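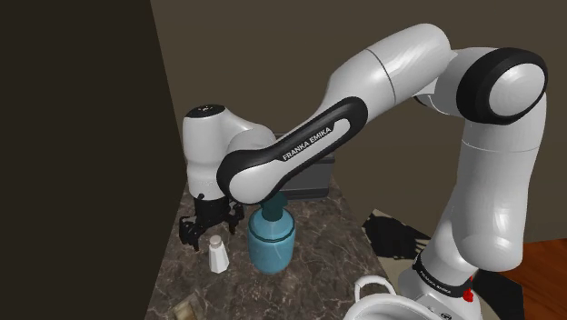
4. Running the counter demonstration for visitors

Read this section before an open day. It assumes the Kastus software is installed on the demo PC and that you have finished the display check in Section 3.

4.1 Before the doors open

1. Start the demo PC and log in as "visitor". Do not use the staff login, which leaves the scene editor unlocked.

2. Open Kastus and choose File, Open Scene, Kitchen Counter.

3. Wait for the textures to load. The marble shows up as flat gray until this is done.

4. Press Home. The simulated arm moves to its start pose.

5. Press Run Once and watch a full cycle. The shaker is the pick target. The blue bottle stays where it is.

Note: If the bottle tips over during the test cycle, press Reset Scene. Do not drag it upright with the mouse – the new position is saved and the next run will plan around it.

4.2 During a session

Each session lasts 20 minutes. Keep the talk short so that visitors get time at the controls.

1. Set Speed to 70 percent. At full speed people in the back row miss the grasp.

2. Run one cycle without talking, then a second one with the planned path switched on (View, Show Path).

3. Hand over the game pad. Visitors can move the gripper and open or close the fingers. The other joints follow on their own.

4. Press Reset Scene between visitors.

Note: The run counter stops at 1000. Clear it at lunch under Tools, Counters, or Run Once will be grayed out.

Caution: On Sunday the same PC also drives the Tarawneh cell in the next room. Set Output to Simulation Only before you hand over the game pad, and check that the bar at the top of the window is green. If it is orange, stop and call Sneha Rathore.

4.3 Closing down

1. Press Home, then Stop.

2. Close Kastus without saving the scene.

3. Write any faults in the log book on the Zustham desk. Greer Swanson goes through it on Monday.

For group bookings, see Section 5.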